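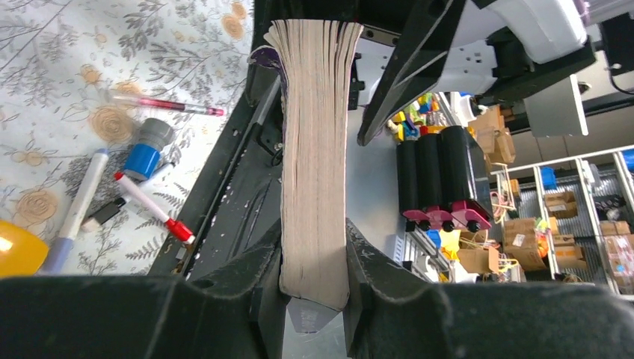
*A thick book with a purple cover, showing some wear along the page edges.*

## About Okby

Okby is a small school for people who have something to say and usually say it in the car on the way home.

Amerley Nyarko started it after eleven years of staff meetings in which she agreed with everything. She rented a room above a shoe repair place, put out nine chairs, and waited. Four people came. One of them had the wrong address but stayed until the end, and Obed Eshun, who now teaches our Thursday-free, guilt-free evening course, still says he was looking for the dentist.

We have taught 843 students since then. Most are perfectly pleasant people who have trouble with one sentence, and the sentence is usually "I don't agree." We practice it a lot. We also practice hearing it, a separate course with a much shorter waiting list.

**What we teach**

- *Skorniro*: six evenings on disagreeing with friends you would like to keep
- *Bukhari*: our debate club for adults. Sides are drawn from a hat, and sulking is allowed until 7:15
- *Saying No to Your Sister*: one afternoon, always full

There are no grades. Obed writes each student a page of comments at the end, and you are welcome to dispute it. About 108 people have. He has changed his mind twice.

New courses begin in March. Come by the office any evening after six and ring twice, as the first ring rarely works.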